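Skindale season 3 trailer: the runtime question and the missing footage

Posted by Karthik Sheikh, December
264 replies | 128 shares

The trailer went up this morning on the official page and the better copy is already on the studio channel. If you watched the one filmed off a screen at the Borley fan event, watch it again. The dark shots in the tunnel are readable now and you can tell who is carrying the lamp.

Points so far:
- Eight episodes, same as last time.
- The finale is listed at 60 minutes.
- Cladusetti is back as composer.
- No sign of the lighthouse footage shown at Borley.

Put your theories below and keep book spoilers out of the thread title.

tunnelrat_dee wrote:
The lighthouse footage was never going to be in a trailer. It gives away that Uddin survives the flood. They showed it in a closed room for a reason.

marrowfield wrote:
I was in that room and Uddin's face isn't shown. You see a coat and hear a voice. Half the people near me thought it was the brother. Going back through season 2 before I argue any more.
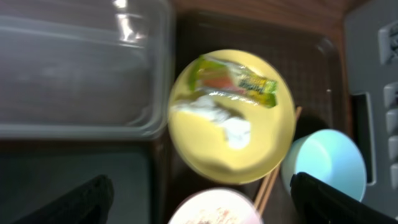

Snack wrapper on the yellow plate.

tunnelrat_dee wrote:
It's his coat from the pilot. The brother never wore it.

oldreel wrote:
The brother took it in the season 2 finale, when he clears out the house. It's on his arm as he shuts the door. I don't think that proves anything but "never" is wrong.

tunnelrat_dee wrote:
OK, I just checked and he does have it. I still think it's Uddin. The voice is too low for the brother.

pell_and_sons wrote:
Does anyone care about the 60 minutes? Last season's finale was longer and still felt rushed. They have the flood, the trial and the ferry to get through. I would have dropped the trial.

marrowfield wrote:
The trial is the best part of the book. Drop the ferry.

oldreel wrote:
They can't drop the ferry, it's on the poster. 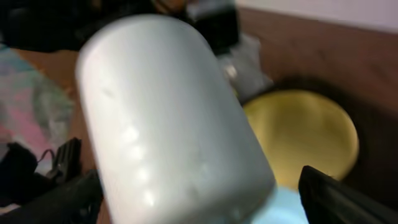
Will the lighthouse footage be released online?
The studio hasn't given a date for it, and the trailer is the only season 3 material on the official page right now.

pell_and_sons wrote:
So we wait. Moving the trial talk to the book thread.

Comments (3)

hexley: Good summary. I missed that Cladusetti was confirmed.

jo_from_row_f: It's the brother. Listen to how he says "harbor."

quietmatinee: Please mark the flood stuff as a spoiler, some of us are only on season 1.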